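Javov app guide, section 2: Comments and unwanted messages
Last revised 17/10/2023

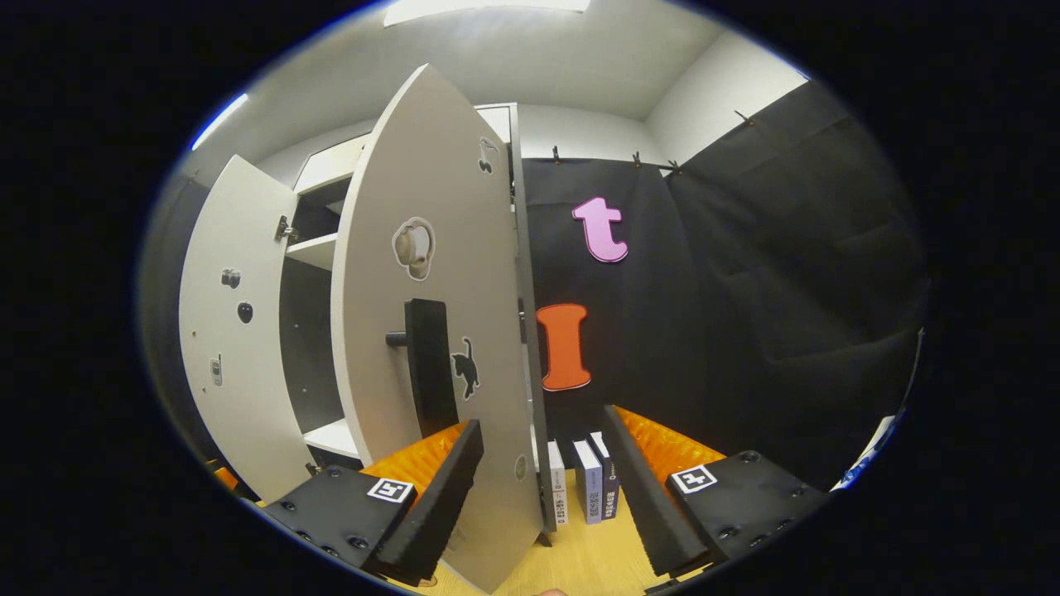
Will someone know if I block them?
They are not sent a notice. They may work it out later, when your profile stops coming up in their searches.

Blocking a person from a direct message

1. Open the message and tap the sender's name.
2. Tap Safety, then Block.
3. Choose whether to block this account only, or any new account opened with the same phone number.
4. Tap Confirm.

Note: Blocking does not delete the conversation. If you mean to report it, leave the messages where they are until you have a reference.

Filtering comments

1. Go to Settings, then Comments.
2. Turn on Hidden words.
3. Type each word or phrase on its own line. The list holds up to 20 entries on a free account.
4. Tap Save. Comments already posted are checked the next time the post is opened.

Caution: The filter reads whole words. Misspellings need their own entry.

Sharing a screenshot of a message

1. Crop out any phone number, address or child's name.
2. Add the picture to a new post.
3. Under Audience, pick Followers or Close friends. The default is Everyone.
4. Tap Post.

Caution: Once a post has been shared by other accounts, removing yours does not remove their copies. Fan pages may also keep screenshots.

For accounts run by an agent or manager, see section 21. Blocks made by a manager apply to the main account as well.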